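Workshop notes, Prastby, 13 May 2025

Back on the blue-gray milk paint, which is to say back on the thing I swore in November I was done with. Petrică Radu brought in the two sample doors from the Coman kitchen and I had to admit the color looks great on them and the surface feels like a cat's tongue. So, more tests!

What I did this morning: mixed batch 12 a good bit thinner than the last one, strained it through the old paint cone (the fine one, we're low on those), and let it sit under a lid while I sanded blanks. Pine again. I know we said beech, but the beech is still stickered behind the Trillik saw and I wasn't going to move all that for a test.

First coat went on like skim milk. Streaky, ugly, fine. Second coat covered much better than I expected and I got a bit excited and brushed back into it near the knot, so there's a dull patch there. My fault, ignore that corner if you're looking at blank 2.

Rubbed half of each blank with the gray pad and the other half with 2000 wet paper, hardly any pressure. The paper side is lovely to touch but it's gone shiny along the edges, and the Coman people were very clear that they don't want shiny. The pad side is flatter and a little chalky. I like it. Petrică doesn't, he says it'll show every thumb, and he may be right, so I've oiled a strip down the middle and we'll see what it does overnight.

Color is still the hard part. On the bench under the tubes it reads green, by the door it reads lavender, and I keep changing my mind depending on where I'm standing. I want that pale swirly blue you get behind the red-bearded man in the self-portrait, next to a wall of pinkish beige, with something nearly black across from it to calm it all down.
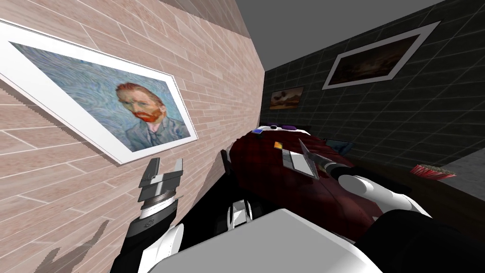
Last changed: 13 May 2025

Wait, I should write down the pigment before I forget. Ultramarine and a pinch of black, then the tiniest bit of the Plakby red to pull it off green. I weighed the dry powder for the whole batch at 898 grams with the tub on, and of course I didn't weigh the tub. Will do that once it's empty.

Still to do: order cones, cut more blanks (beech this time, I'll move the pile), ask the Coman people if they'd live with a waxed finish. The oiled strip is on the top rack, please don't lean anything on it.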